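六月。朝から雨。七時四十分に家を出て、八時半には作業室に着いた。傘立てがいっぱいだったので、傘は机の脇に干した。

今日から文具の片付けの課題に入る。先週まではずっと布だった。布は正解の形がはっきりしないので、どこで終わりにするかを毎回自分で決めなければならず、それが一番疲れた。文具は置き場所が決まっているぶん、終わりがわかる。そのかわり薄くて平たいものが多く、指が入らない。どちらが楽かは、まだ何とも言えない。

午前中はまず前日分の確認をした。一本ずつ早送りで見て、使えるものと使えないものに分ける。使えないもののほとんどは、つかむ直前に迷って手が止まっているものだった。止まっている時間が長いと、学習させたときに腕もそこで止まる。これは四月に一度痛い目を見ている。あのときは皿の上で腕がじっと待つようになり、Edgardoさんが原因を見つけるまでに三日かかった。原因は私の操作だった。以来、迷ったら録り直すことにしている。

十時過ぎにEdgardo Cruzadoさんが来て、操作側の腕の調整をした。左の手首の関節に遊びが出ていて、こちらが動かしても箱の中の腕が少し遅れてついてくる。ねじを締めても直らず、結局、中の歯車を替えた。予備の部品はDremarskaから取り寄せたもので、引き出しに残っているのはあと一組。次の注文を忘れないこと。

替えたあとで零点を合わせ直した。両腕をまっすぐに伸ばした姿勢で登録し、そのあと決められた姿勢をいくつか取らせて、ずれを見る。左がまだ少し内側に寄る気がしたが、数値では範囲内だという。数値がそう言うならいいが、手の感覚ではやはり内側に寄る。午後に何本か録ってから判断することにした。

昼は弁当。玉子焼きが甘すぎた。砂糖を入れるときに電話が鳴ったせいだと思う。Wing-yanさんは向かいの店でうどんを食べてきたそうで、戻ってくるなり眠いと言っていた。

午後一時から録り始めた。課題の手順書はWing-yan Yuenさんが書いたもので、呼び名は「Tillura」になっている。何の名前なのか聞いたら、昔飼っていた鳥の名前だと言う。前の布の課題は「Clutska」で、これも鳥だったらしい。次があるなら三羽目が出てくるのだろうか。

手順書の中身は単純だ。片方の腕で一つ押さえ、もう片方で持ち上げ、決めた側に寄せる。最後に両腕を開いて終わり。置き方は毎回少しずつ変える。向きも変える。同じ置き方で続けて録ると、腕がその場所しか覚えなくなるからだ。手順書には置き方の例が図で入っているが、図のとおりにやるとどうしても似てくるので、私は目をつぶって置くことにした。

始めてみると、厚みのあるものはすぐできた。卓上の積み木のようなカレンダーは角に指をかければ上がる。困るのは平たく寝かせた黄色い卓上カレンダーで、上から閉じても指が表紙の上をすべるだけだった。綴じのリングに指先を引っかける方法を試したら何度かうまくいったが、引っかかったまま離れないこともあった。離れないときに慌てて手首をひねると、腕どうしがぶつかりそうになる。一度、本当にぶつけた。Edgardoさんが隣の部屋から顔を出した。壊れてはいなかった。

それで、やり方を変えた。左で縁を押して少しだけ浮かせ、右でその隙間に入れる。両腕を真ん中に寄せなければならないので、操作する側は肘が窮屈になる。椅子を十センチほど後ろに下げたら少し楽になった。

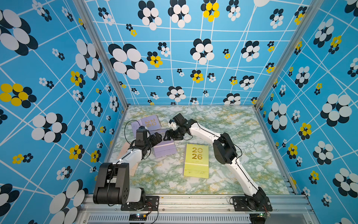

両腕を中央に寄せたところ。左の手先は薄紫のカレンダーのすぐ上。

壁の模様は今週から花柄になった。前は無地の灰色だった。背景が変わると急にできなくなることがあるので、録っている間に何種類か替えるのだそうだ。柄を選んだのはWing-yanさんで、私は台所の壁紙みたいだと思ったが、目が疲れないので悪くない。天板の大理石模様のほうは、置いたものの縁が筋と重なると見にくい。腕についているカメラの映像だと特に見にくい。

操作するときにどこを見るかは、人によって違う。Edgardoさんは手元のカメラの画面だけを見る。腕と同じものを見て動かさないと、腕には見えない情報で動かしてしまう、というのがその理由で、正しいと思う。私はどうしても箱の中を直接見てしまう。画面だけだと奥行きがわからず、つかむ高さを間違える。今日は半分を画面で、半分を直接見て録り、記録の備考にどちらかを書いておいた。差が出るかどうかは学習させてみないとわからない。

三時に休憩。Quintanillaの人が来て、来月の見学の相談をしていった。見学者にも少し腕を動かしてもらえないかという話だったが、初めて触る人は必ず強く握る。強く握ると指のモーターが熱を持つ。握っていいものを柔らかいものだけにするならいい、とEdgardoさんが答えていた。スポンジでも用意するか。もらったせんべいは堅かった。

休憩のあと、左の腕が内側に寄る件をもう一度見た。午後に録ったものを並べると、左で押さえる位置がどれも狙いより少し右にずれている。Edgardoさんに見せたら、しばらく黙って見て、もう一度零点を取り直すと言った。治具を当てて合わせたら、確かにずれていた。姿勢の確認に使っている角度が偏っていて、そこだけ見ても出てこないずれだったらしい。手の感覚も少しは当てになる。

ただ、そうなると午後の前半に録ったものをどうするかという話になる。操作した私は目で見てずれを補いながら動かしているので、動作としては成立している。捨てるか残すかで二人の意見が分かれた。Wing-yanさんは残す、Edgardoさんは捨てる。私はどちらでもよかったが、もう一度同じだけ録るのは私なので、残すほうに一票入れた。結局、印をつけて別の置き場に入れ、あとで入れた場合と入れない場合を比べることになった。

四時から六時前までは、ほとんど休まずに録った。調整後は左が素直についてくるので、押して浮かせる動きがだいぶ楽になった。一本にかかる時間も短くなった。途中で一度、桃色の紙が腕の下に入り込んで取れなくなり、手で直した。紙は軽いので、腕を動かしただけで少しずつずれていく。手順書では紙は最後に触ることになっているが、先に寄せてしまったほうがいい気がする。明日、相談する。

ノートは開いてしまう失敗が多かった。表紙だけをつかむと中身が垂れる。リングのある側をつかめば開かないが、そこへ腕を回すと手首の配線が突っ張る。配線の余りをもう少し長く取ってもらうことにした。今日はとりあえず結束を一つ外してしのいだ。

この課題で使えるものは、今日の終わりで40本。布のときは初日が11本だったから、ずいぶん進んだ。布の最終の数は739本で、文具は800本を超えたら一度学習を回すと決まっている。今の調子なら月のうちに届くかもしれないが、調子のいい日を基準に予定を立てるとだいたい外れる。

肩が痛い。操作側の腕は軽いのに、持ち上げたまま止めている時間が長いので、夕方になると右の肩から首にかけて重くなる。肘をのせる台がほしいと前から言っているのだが、高さを決めるのに試作がいるとかで後回しになっている。段ボールを重ねて自分で作ってみるつもりだ。家に空き箱があったはず。

もう一つ、今日気づいたこと。慣れてくると、つかみ方がだんだん決まってくる。最初のうちはいろいろな角度から入っていたのに、夕方の分を見返すと、どれも同じ方向から同じように入っている。きれいに見えるが、幅がない。失敗しかけて持ち直した動作が一本もないと、腕はずれたときの戻し方を知らないままになる。明日はわざと少し外してつかみにいき、そこから直す動作も混ぜる。わざと外すのは案外難しい。前にやったとき、わざとらしい外し方だとWing-yanさんに言われた。

片付けのときに両腕を休みの姿勢に戻し、電源を落とした。落とす前に下で支えないと腕が落ちるので、左を私、右をEdgardoさんが持った。Wing-yanさんは明日の分の置き方の表を作ると言って残った。

六時半に出た。雨はほぼやんでいた。傘を作業室に置いてきたことに駅で気づいたが、戻らなかった。夕飯は昨日の煮物の残りと豆腐。箸で里芋をつかもうとして、二回すべった。

明日やること。部品の注文。紙を先に寄せる件の相談。配線の余り。段ボール箱を持っていく。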